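News from the Thursday Robotics Club: Zenon Learns to Tidy Up

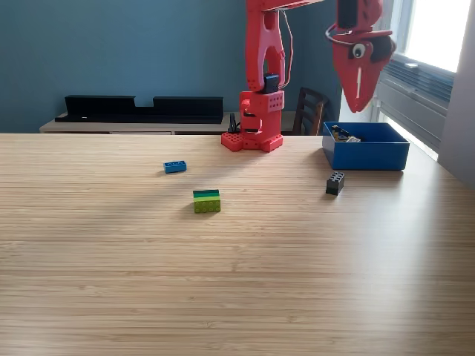 Peninah Muli wants it on record that she voted for a catapult. The club listened with respect and went ahead with sorting toy bricks, on the grounds that the Girkar Cup has a sorting event in April and does not have a catapult event, however often she writes to them.

So the club has Zenon, a red arm with a dinosaur-ish head for a gripper and one job in life, picking up bricks and dropping them in the blue box. There is a good deal of opinion in the club about whether the head should have been built before the code worked. The head was built before the code worked.

Training goes like this. One student drives the arm by hand through a pickup while a second resets the bricks and a third says "left, left, no, your other left." Each successful run gets saved, and the arm's software studies the pile and tries to copy what it saw. We now have 3,493 saved runs, every one of them steered by a person between the ages of eleven and fourteen, which may explain some of Zenon's habits. It has picked up a little victory wiggle after each drop. We know exactly whose wiggle it is and she has been spoken to, though not very sternly.

The Cup rules give each team 8 minutes and up to 100 points. You get full marks for a brick that lands in the box, half for one that ends up leaning on it, and a deduction for anything that leaves the table. Mthembu Middle School won last year with 80, and their coach has mentioned this to us at two separate bake sales. Our best practice score is lower than that and will be published when it stops being lower than that.

Stacks are the current headache. A single brick is a fairly polite thing to grab, but a stack can come apart halfway to the box, and then you have more bricks than you started with and a team arguing about whether that counts as progress. (I checked the rule book. It doesn't.) Upendo Mfaume has been rewriting the part of the program that decides how hard to squeeze, and has asked that people please stop changing the numbers "just to see."

Next session we start at 4:00 in the Iruvach Room, with an hour on stacks and half an hour on cable checks, which everyone hates and everyone will do. Families are welcome from 5:15 on to watch practice rounds. Please bring any spare bricks you can part with, in any color, and check the couch first. If you borrowed the small screwdriver, bring that too.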